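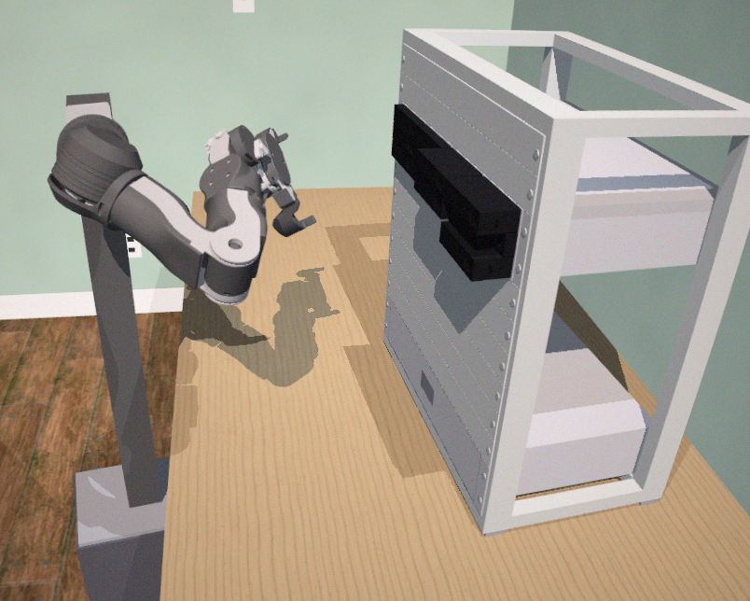 One of the first people to pull Diris wrote back on a Monday that the planner kept "getting shy" near the rack, stopping short of the panel every time and reporting success anyway, and could the README please say which of the two clearance settings wins. Fair question, and it should have been in here from the start, so let me begin with it.

The planner's clearance wins. The controller has its own, smaller one, and it only matters if you send joint targets directly and skip planning altogether. If you set the planner's value larger than the approach distance, the goal gets pulled back to the nearest pose that satisfies it, and the old code called that a success. It now returns SHORT_OF_GOAL, and I'm sorry for anyone who spent an evening on it — I spent two.

What Diris is

Diris is a small motion planning and control package for one arm working at a tabletop equipment rack in simulation. It grew out of the scene files we made at Wikholm for testing approach paths, and it still carries some of that history in its folder names. You get the scene, a sampling planner, a trajectory follower, and a set of logged runs to compare your own changes against.

What's in the download

scenes/ has the room, table, rack and arm
planner/ has the sampler and the path smoother
follow/ has the joint controller
runs/ has 1443 logged approaches, one folder each
tools/ has the replay viewer and the collision checker

Of those runs, 717 were made with the smoother on and the rest with it off. Please don't mix them when you report path length, or you'll get a number that means very little. The split is in runs/index.csv, in the column called smooth.

Getting started

Unpack everything in one place, copy settings.default to settings.local, and run tools/check before anything else. It loads the scene, tests the arm's rest pose against the table and rack, and prints a line for each pair that touches. A clean check prints nothing at all, which I know makes people nervous.

The planner stops after 1000 samples by default. For open approaches to the front of the rack that's plenty. Reaching in through the top wants more, and you may want to lower the smoother's passes from 150 while you experiment, as it's the slow part.

Known problems

The collision shape for the rack treats the fixture on the front panel as one solid block, so paths that could pass close to its stepped edges get refused. The Vulletti mesh importer splits it properly but doubles loading time, and I haven't decided what to do about that.

Replay stutters if the viewer window is resized during a run. Pause first.

Logs from before August store joint angles in degrees. tools/convert handles them.

License and thanks

Code and logs are free to use with credit to Wikholm. The smoother began as a piece of Flores and keeps its original notice at the top of the file — please leave it there.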